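Salamatu Nutsugah
8. August 2023

Leute, ich muss über Kaffee reden. Genauer: über Kapselkaffee im Glas, meine neue große Liebe im Sommer. Kleiner Thread, weil gestern drei von euch gefragt haben!
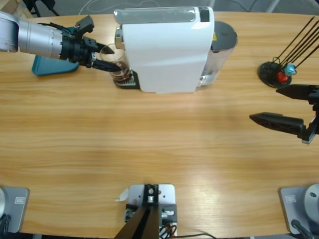 Angefangen hat alles im Januar, da ist mir die letzte gute Tasse runtergefallen und ich hab aus purer Not ein Trinkglas genommen. Seitdem nie wieder anders. Man sieht die Farbe, man sieht die Crema, man sieht, wann Schluss ist. Ich freu mich jeden Morgen drüber wie ein Kind.

2/
Zum Glas: klar, schlicht, nicht zu hoch. Es muss mit etwas Luft unter den Auslauf passen, sonst spritzt es beim ersten Schwung. Und bitte hitzefest! Dünne Wassergläser sind mir zu riskant, die bleiben bei mir für Limo im Schrank.

3/
Menge: ich nehm nur die kleine Taste. Eine dunkle Schicht unten im Glas reicht völlig – der Rest ist Platz für alles, was noch kommt. Wer gleich die große Taste drückt, hat am Ende viel dünnen Kaffee und kein Eis mehr drin :)

4/
Und dann geht der Spaß los. Kurz abkühlen lassen, Eiswürfel rein (viele!), kalte Hafermilch langsam obendrauf gießen. Am besten über einen Löffelrücken, dann gibt das so wunderschöne Schlieren. Ich könnte da minutenlang zugucken und hab das auch schon gemacht, während mein Toast verbrannt ist.

5/
Meine Kapseln sind gerade die dunkle Röstung von Godach, 16 Stück in der Schachtel. Kräftig, ein bisschen Kakao, geht unter Milch nicht verloren. Die von Wendano hab ich auch probiert, die sind pur richtig fein, aber mit Eis schmecke ich davon fast nichts mehr.

6/
Jetzt der Teil, den alle überspringen: Putzen. Abtropfschale raus, Gitter abspülen, zwischen die schmalen Streben mit einer alten Zahnbürste. Dauert keine 2 Minuten und die Maschine riecht wieder frisch. Den Wassertank mach ich jeden Morgen leer und neu voll, Deckel extra abwaschen.

7/
Bei uns ist das Wasser übrigens furchtbar kalkig. Entkalken also lieber zu früh als zu spät, danach einmal den ganzen Tank nur mit klarem Wasser durchlaufen lassen. Der Unterschied im Geschmack ist riesig, ich war echt baff!

8/
Salamatu Amissah (ja, wir heißen beide so, und ja, wir trinken beide zu viel Kaffee) schwört auf Tonic statt Milch. Hab's gestern getestet und WOW. Erst Eis, dann Tonic, dann den Kaffee ganz vorsichtig drauf. Schäumt wie verrückt, also Glas nicht ganz voll machen.

9/
Als Nächstes probier ich's mit Orangensaft. Klingt schräg, soll aber großartig sein. Hat das jemand von euch schon mal gemacht? Und welchen Saft nehmt ihr, mit oder ohne Fruchtfleisch?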